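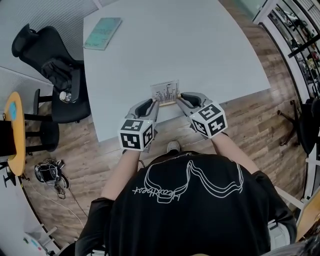

Two hand-held grippers at a white table.

Television Serials, Handout 2
When a character leaves the show

Read these notes before the seminar and bring them with you. We continue with Flidon, the daily serial produced by Sustley Television. You should already have watched the first block of episodes from the reading list.

1. Why the departure is a writing problem

A film ends and the actors go home. A daily serial does not have this comfort. Flidon ran for 22 seasons and 3,018 episodes, and in such a long time almost every actor of the first cast left at some moment. Some wanted other work, some had a contract which was not renewed, and a few became too old for the role as it was written. The writers usually learned of it only some weeks before the last day of shooting.

The viewer, on the other hand, has lived with the character for years. She has seen him at breakfast, she knows his bad jokes. For this viewer the departure must have a weight, and the writers have very few scenes in which to give it.

2. Four common solutions

The journey. The character takes a job in another town. In Flidon this town is nearly always Villalobos, which is mentioned so often that the audience began to make jokes about it. The journey is cheap and leaves the door open for a return.

The death. It brings high attention for one week, and afterward the other characters have to mourn in a believable way. Many serials forget the mourning too quickly.

The recast. Another actor takes the role. Sustley did this with the baker's daughter between seasons, and no character ever remarks on her new face. We will compare the last scene of the first actress with the first scene of the second. Please look at how the camera introduces her: from behind, in the kitchen, with her known apron.

The silence. The character simply stops to appear. It is more frequent than you may think, mainly with children and neighbors.

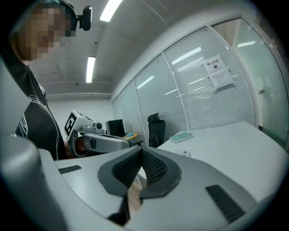

It is useful to keep these four apart in your essay, but real cases are often mixed. The schoolteacher of Flidon first goes on a journey, then is spoken about on the telephone for some months, and later we hear that he died. So a journey became a death without any actor on the set.

3. Case for the seminar: episode 1,541

In this episode the ferry captain leaves Flellville. He was one of the main characters from the beginning. The whole episode takes place in one evening and has no music until the end credits.

Please watch it two times. In the first viewing, do not take notes. In the second viewing, write down:

- which characters say goodbye to him directly, and which do not
- where the writers repeat a line from the early episodes
- the length of the last shot, and what remains in it after he walks out
- how the next episode begins

The last point is important. The next episode opens in the market with an argument over fish, and the captain is mentioned only by one person, near the end. Some of you will find this cold. I think it is the strongest choice in the whole season, but you are free to argue against me — with examples, please.

4. Terms

Exit story: the plot line that prepares and explains a departure.
Open exit: an exit story that permits a return.
Recast: the same role given to a new performer.
Off-screen life: events that happen to a character whom we do not see any more.

5. Short essay

Choose one departure from a serial you know well. It can be in any language, if you provide the translation of the lines you quote. Explain which solution was used and at what point the audience could first guess it. Do not retell the plot of the entire series. The essay is due in November, before the session on final episodes.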